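Rules for Testing a Robot Arm on Household Tasks: What Our Group Learned
Student Project Report
Usa Saengthong and Boonmee Thepsuriya
Submitted 4th July

1. Introduction

When we started this project in March, we wanted to find out which program is better at opening drawers with a robot arm. We had two programs to compare. One is called Widgate and was left to us by the students of the year before. The other is Paisan, which we wrote ourselves during the first part of the course. All tests were made in simulation.

After a few weeks we had many results, but we could not agree on what they meant. Boonmee counted a trial as good if the drawer moved. Usa counted it as good only if the drawer was open enough to put something inside. We used the same word, success, for two different things, and our tables could not be compared. For this reason our teacher suggested to change the subject of the report. The question became: what rules should a small student group follow, so that its test results can be trusted by another group?

2. How we worked

We first read the lab handbook of our department. It has good rules for the real machines, for example about the emergency stop and about keeping hands out of the working area, but it says very little about simulation. Then we read the reports of older groups in the archive. Most of them give a success rate and nothing more. We could not find how long a trial was allowed to last, or what was done with trials where the simulator stopped by itself.

From this reading and from our own mistakes we wrote a first list of rules. We then repeated our drawer tests under these rules and changed the list where it did not work in practice. The list has been given to the Coslow group, who work in the room next to ours, and their comments are included.

3. The rules

3.1 Write the definition of success before the first trial

The definition must be a sentence that a person outside the group can check. Ours is: "The drawer is open by at least 40 percent of its full travel, and the cabinet has not fallen over." The definition cannot be changed after the first trial is recorded. If it is found to be bad, the group writes a new one and starts the count from zero. This happened to us one time and it was painful, but we think it was correct.

3.2 Fix the time limit

Every trial in our tests ends after 80 seconds of simulated time. A drawer that opens after this limit is counted as a failure. It feels strict, but without a limit one of us was always waiting a little longer for the program she or he liked better.

3.3 Keep every trial

No trial is deleted. If the simulator crashes, the trial stays in the table with the word "crash" and a short note. In our old results Boonmee had removed such trials, with good intention, and the result for Paisan looked better than it was. It is possible to report the rate with and without the crashes, but the reader must be able to see both.

3.4 Change one thing at a time

Between two sets of trials only one thing may be different. We broke this rule ourselves when we changed the cabinet position and the friction of the drawer on the same afternoon. Until now we cannot say which of the two changes made the results worse.

3.5 Record the starting state

The position of the cabinet, the position of each loose object and the starting pose of the arm are saved to a file at the beginning of each trial. The random seed is saved too. Another group should be able to load the file and get the same start.

3.6 Use more than one view

Numbers from the simulator do not tell everything. In some trials the drawer position was correct but the arm had pushed the whole cabinet to get it. We therefore save a general view of the workspace and a close view at the gripper, and a person looks at both before the trial is accepted. The person who looks should not be the one who wrote the program under test.

3.7 Treat the simulated arm with the rules of the real arm

This was the rule we discussed the longest. Usa thought that speed and force limits are not necessary when nothing can break. Boonmee thought that a program which learns without limits will later be dangerous on real hardware. We decided to follow the handbook limits also in simulation. A trial in which the limit is passed is a failure, even if the drawer opens.

4. Results under the rules

We made 200 trials with each program, all with the same cabinet. Widgate was a little better at reaching the knob and Paisan was better at pulling straight. The difference in the final success rate was small, and we do not want to say that one of them is the winner. With our first, careless method we would have said that Paisan is clearly better, and this would have been wrong.

The arm and the wooden cabinet in simulation, from the workspace view and from close to the gripper:

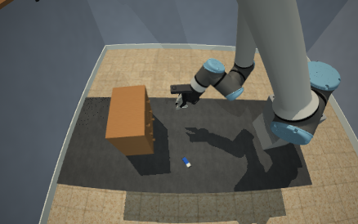
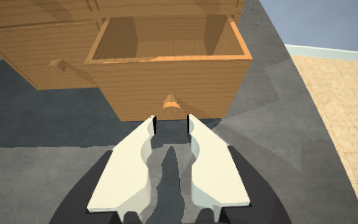

The most common reason for a failed trial was contact with the edge of the drawer front in place of the knob. The second was the time limit. We had expected that the force limit would cause many failures, but it was not so, and after this Usa agreed to keep rule 3.7 in the list.

5. Comments from the other group

The Coslow group found rule 3.6 too slow. Looking at every trial takes a lot of time, and they asked if it is enough to look at a part of them. We think this can be allowed if the part is chosen by chance and the report says how large it is. They also asked for a common file format. We now use the simple text format from Trovby, the small logging tool that our department has on its server, and both groups can read it.

6. Limits of this work

The rules were tested with one kind of task and by two groups only. We had no time on the real arm, so we do not know if rule 3.5 is realistic there. To put a real cabinet back in exactly the same position is difficult, and marks on the floor would probably be needed. We also did not study tasks with people near the robot, where the safety rules must be much stronger than ours.

The list of rules and the trial tables are stored in the project folder. The rejected first definition of success is also there, together with the trials that were made under it.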